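Call for participants: Sostum open day at Protley

Sostum is looking for people to take part in its open day in May. The day is held at our workshop in Protley, where we build and test small two-arm robot stations for sorting, handing over and putting away light objects. We need visitors who are willing to do more than watch. You will spend part of the day running a station yourself, part of it watching a full demonstration, and part of it telling us what was hard to follow.

No experience with robots is needed. At earlier visits we had people from repair shops, a school kitchen, a print shop and a hospital supply room, along with a few who simply lived nearby. People who handle things with their hands all day tend to give us the most useful comments, and we would like more of them this year.

What the day is for

Our stations are being prepared for use outside our own building. The first ones will go to the parts store at Karaki, where staff will work next to them during normal shifts. Before then we want to know whether a person who has never met the machine can start it, stop it, set out a task for it and understand what it is doing. Our own staff can't judge that well. They have been doing it too long.

We will also show Grindow, the software we use to set up tasks and play them back. Grindow will be open on a screen at each station. You will be asked to use it with a short printed guide and no help from us for the first few minutes. If the guide fails you at some point, please say so and mark the page.

Who can take part

You must be 18 or older. You need to be able to stand or sit at a bench for up to 40 minutes at a time, with breaks in between. Stools are provided, and one bench can be lowered for wheelchair users. You need to read English well enough to follow a two-page guide.

Left-handed people are especially welcome. Most of our controls have been tried out by right-handed staff, and we know it shows.

You can't take part if you work for a company that makes or sells robot arms. You are welcome to come to the public demonstration in the afternoon instead, which is open to anyone and needs no application.

What you will do

Doors open at 9:00 a.m. Coffee and sign-in come first, followed by a safety talk that every participant has to attend. If you miss the talk we can't let you use a station, so please leave time for parking.

From 9:45 a.m. you will be in a small group at one station. Each person takes a turn as operator and a turn as observer. The operator guides the arms through a task with a pair of hand controls. The observer fills in a sheet with short questions on it, such as when the operator seemed unsure and whether the arms moved in a way that was expected.

Lunch is at noon and is provided. Tell us on the form if there is anything you don't eat.

At 1:00 p.m. we run the full demonstration for participants and public visitors together. The stations carry out tasks that were set up in the morning, including some set up by participants. Some runs will fail. We leave failed runs in the demonstration and talk them through, and visitors can ask for any task to be run again.

The last part is a group talk with our engineers, ending at 3:30 p.m. It is recorded as sound only. We use the recording to write up changes and then delete it.

The tasks

We keep a library of 1,512 recorded task runs, and 177 of them involve hand tools. Tools are where we most want outside help. A screwdriver is an easy thing for a person to pick up and a tricky one for a gripper. It has a thick end and a thin end, it can roll, and the best place to hold it depends on where it has to go next. People who use tools for a living have opinions about that, and we want to hear them.

Tasks on the day will use common items: hand tools, trays, small boxes and pieces of cloth. You don't need to bring anything. If there is an object at your own workplace that you would like to see tried, describe it on the form, with its size and weight. We will choose a few and have them ready. Nothing sharp, and nothing heavier than a full coffee mug.

A typical tool task has a screwdriver lying on the floor of the station and a tray nearby, with one arm on each side. The operator decides which arm goes for the tool and what the other one should do in the meantime.

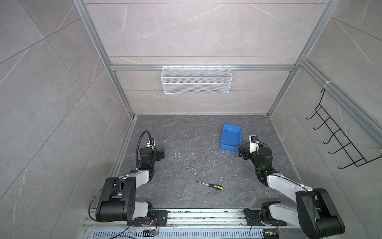

Operators get three tries at each task. We don't score people, and no times are posted. If you want to stop partway through a turn, put the controls down in their holders and the arms will hold still. There is also a stop button at each bench, and you may press it at any moment without asking first.

Please expect the work to be slow at first. Most people reach too far on the first try and then become too careful on the second. By the third they usually have a feel for the controls. Watching another person go first helps, so tell your group leader if you would like to start as an observer.

Payment and travel

Participants who stay for the full day receive $400. If you have to leave at lunch, we pay half. Payment is made by bank transfer or check within two weeks. We also pay for parking, and for bus or train tickets if you keep the receipt. We can't pay for hotels or flights.

Visitors who come only for the afternoon demonstration are not paid.

Clothing and safety

Wear closed shoes. Tie back long hair and leave scarves, loose bracelets and lanyards in the lockers. Safety glasses are provided and fit over regular glasses. The workshop is kept cool, so bring a sweater.

Keep your hands outside the station while the arms are powered. Staff will place and reset all objects. This applies even when a task has clearly ended and the tool is lying within easy reach.

The noise level is low and you won't need ear protection. If you have a pacemaker or another implanted device, please contact us before applying so we can talk about which bench would suit you.

Photos and data

Cameras at the stations record the work area while a task is running. These recordings go into our task library. They are stored under a number, with no names attached. You can ask us to remove your runs up to 30 days after the visit.

You may take photos in the sign-in area and during the afternoon demonstration. Phones stay in the lockers during the morning session.

How to apply

Fill in the participant form on the Sostum open day page. It asks for your line of work, which hand you write with, any needs we should plan for, and a few sentences on why you would like to come. Short answers are fine.

We received more than 1,000 applications for our last open day and could take only a small share of them. We choose for a mix of jobs and ages, so applying early doesn't improve your chances. Everyone who applies will get an answer by email, including those we can't fit in. If you are not chosen, we can keep your form for the fall visit if you check the box at the end.

One form per person, please. Groups from the same workplace may apply, but each member has to fill in a form and we may not be able to place everyone at the same station.

Chosen participants receive the station guide, a map of the Protley site and a parking pass by mail. You don't have to study the guide ahead of time. Bring the parking pass and a photo ID to sign-in.

Questions about access, diet or safety can be sent through the contact box on the same page. The front desk answers messages between 8:30 a.m. and 4:00 p.m.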